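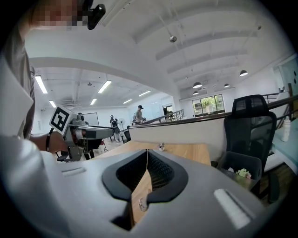 Tresirley is a two-handed demonstration recording kit for robot learning. It consists of a pair of hand-held grippers, a head-worn camera and the software that turns a session of ordinary handwork into training data for robot arms. The kit is made by Sombatkul, a small hardware firm based in Bellport, and is offered both for purchase and as a recording service in which the firm sends its own operators to a customer's site.

The idea behind it is simple and rather lovely. A person picks up a gripper in each hand and does a job with them: moving a small object across a table, turning something over, passing it from left to right. Everything the grippers do is recorded from close range, and the same motions can later be used to teach a robot fitted with matching fingers. No robot has to be in the room while the recording is made, so a session can take place in a kitchen, a workshop or the corner of an office.

Background

Sombatkul began as a repair shop for laboratory arms, and much of the early work on Tresirley grew out of frustration with teleoperation. Driving an arm from a distance is slow, tiring work. New operators often need days before their movements look natural, and the arm itself has to be carried, bolted down and calibrated wherever the work happens to be. The first Tresirley prototype was a single gripper with a pistol handle. It did well on pick-and-place jobs and badly on anything that needed a second hand to steady it, which covers most of what people do at a table.

The second version came as a pair, and every version since has kept that arrangement. The current model is the fourth. Its soft fingers were redesigned from scratch, and this is the change that long-time users talk about most.

Design

Each gripper has a gray body with two flexible fingers at the front. The fingers bend around whatever they close on, so a thin coin and a fat sponge can be held without any change of parts. Opening and closing is done with a trigger under the index finger, and the link between trigger and fingers is fully mechanical. Users feel the object push back through the handle, and people who have tried both kinds of tool tend to become very fond of this! A motorized trigger was tested for the third version and dropped.

A wide-angle camera on each gripper looks forward over the fingers. The view takes in a great deal of the surroundings as well as the object being handled, and the tracking software makes good use of that: beams, windows, railings and furniture all serve as fixed points from which the position of the hand can be worked out. A bare white room is the hardest place to record in for this reason, and the manual suggests hanging a few posters if there is no other choice.

Printed square markers on the grippers give a second, independent position reading whenever the head camera can see them. The two readings are compared after the session, and stretches where they disagree are flagged for review.
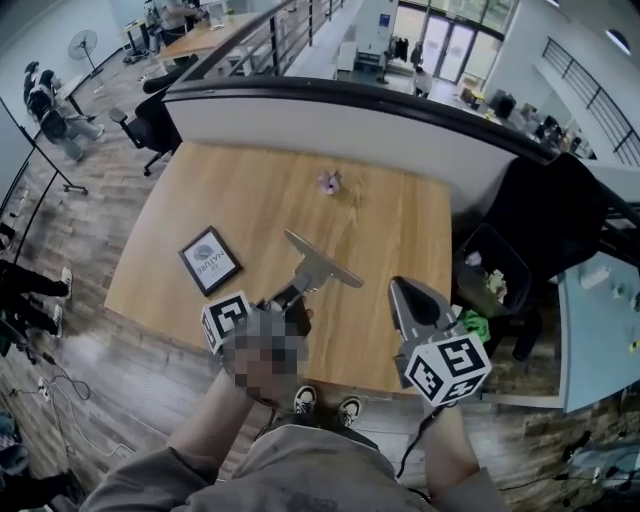
A two-handed session at a wooden table, with a gripper in each hand and printed marker cubes on both.

The head camera looks down on the work from the wearer's point of view. It adds context that the gripper cameras lack, such as where both hands are in relation to each other and which object the wearer is about to reach for. It can be left out for simple jobs, although the two-handed features then lose some accuracy.

Use

A typical session starts with a short calibration in which the wearer holds both grippers up, turns them slowly and sets them down again. Small household items are then laid out and worked through in short takes. Most users find 20 takes a comfortable stretch before a rest. A practiced operator can record 406 takes in a working day, a figure Sombatkul gives for its own staff on simple table tasks, and beginners should expect far fewer.

Cluttered, lived-in rooms are welcome. The firm encourages customers to move to a new spot often, change the light and swap the objects, as robots trained in one tidy corner tend to struggle anywhere else.

Recording service

Under the service plan, customers describe the tasks they want and receive finished, checked recordings. The smallest order is 100 takes. Orders are reviewed at the firm's second office in Forkport, where each take is watched through once at normal speed and trimmed. Faulty takes are recorded again at no charge. The task library, which new customers can browse before ordering, lists 184 table-top tasks, from folding a napkin to putting a lid on a jar.

Reception

Users have praised the kit for its short learning curve and for the fingers, which grip thin and slippery things far better than the hard plastic pair they replaced. Reviewers in hobby circles have been especially warm about the repair policy: every part can be ordered singly, and the fingers can be changed in a few minutes with one hex key.

Complaints center on weight and cables. Held out in front of the body for an hour, the grippers make themselves felt in the wrists, and the supplied strap helps only partly. The cable can also catch on chair arms. A wireless version has been shown to customers in Bellport but is not yet on sale.

See also

Teleoperation
Imitation learning
Fiducial marker
Soft gripper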